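# Living with a two-arm sorting cell: a guide for the people on the bench

Vundholm put two arms on our sorting bench in August. The sales talk promised the arms would "free people up". We went from 3 people on that bench to one, and the other two are now on returns, so judge that for yourself. If your site is getting the same thing, do this before you sign anything off.

**1. Time the job by hand first.** Use your own people on a normal shift. We did 641 pieces by hand before the changeover. Without that figure you have only the supplier's, and theirs left out every stop.

**2. Write down what counts as a stop.** Ours is any time a person has to reach in, press reset or move a part. In the first full week we logged 22. The supplier's screen showed far fewer, as it only counts faults.

**3. Lay the parts out apart.** Keep clear space between loose pieces on the mat, and leave room in the tray. Someone has to do this spreading out, and it is work. Put it on the job sheet with minutes against it.

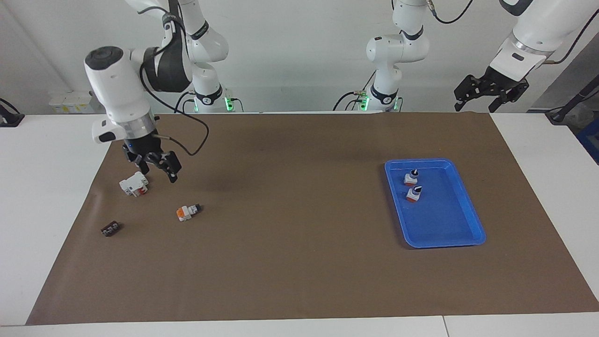
*Three loose pieces on the brown mat, two more in the blue tray, one gripper over each side.*

**4. Agree who may stop it.** Our answer is anyone, with no form to fill in afterwards. Mackenzie Ouellet had to argue for that one. Get it in writing before the first shift.

**5. Check the pay grade.** Whoever minds the cell is setting up, clearing and fault finding. On our site it was still graded as packing until we complained.

**6. Compare after a month.** Use the same parts and the same length of shift. Count the minder's hours and any engineer visits. The brochure says 1,764 pieces a shift. We haven't seen it yet, and I would want three good weeks in a row before I believed it.

Keep the stop log on paper, next to the bench, where the whole shift can read it.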